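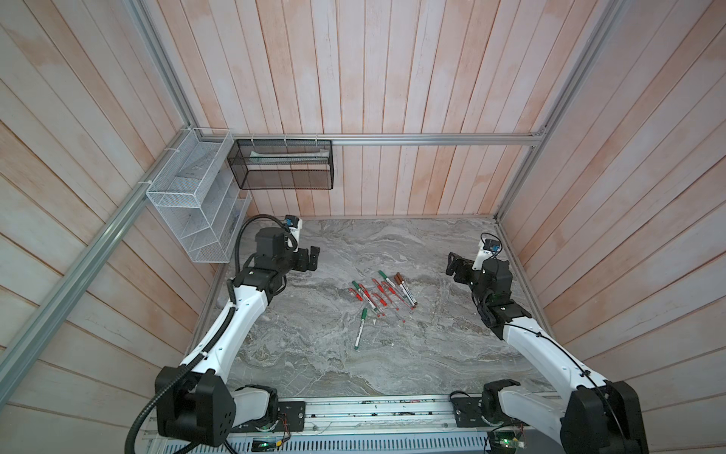
Good evening, and thank you for inviting me to Ornden. My subject is the handwritten letter, and why our post office in Prirnton still keeps a desk for it.

(Slow down here.)

In June we received 376 letters with a handwritten address. 215 came from people under 50. I was surprised by this number and I checked it again. 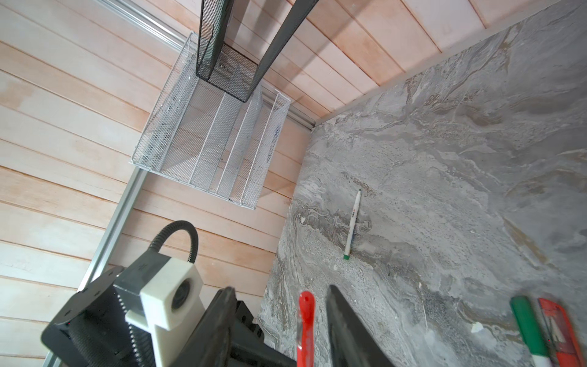 Marbled top against pale planks.

Next point: the address. Write the town in capital letters and leave a clear space for the stamp. The old Rorkico envelopes have very thin paper, so the ink passes through. 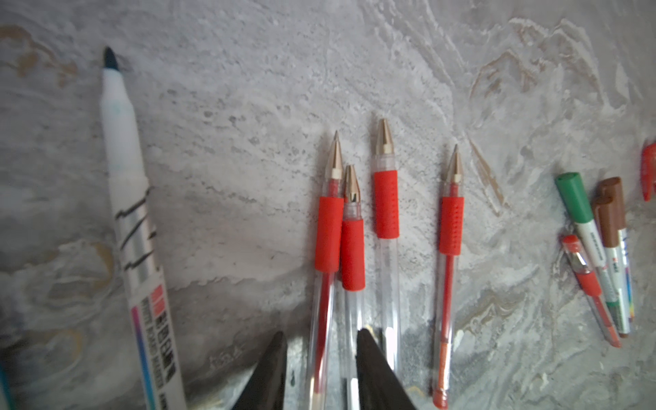 A letter does not need to be long. On my desk I keep one with only 4 lines, and I will read it now.

(Read. Pause. Drink water.)

If there is time, tell the story of the Benkirane parcel. Then questions, and remind them that the hall closes early.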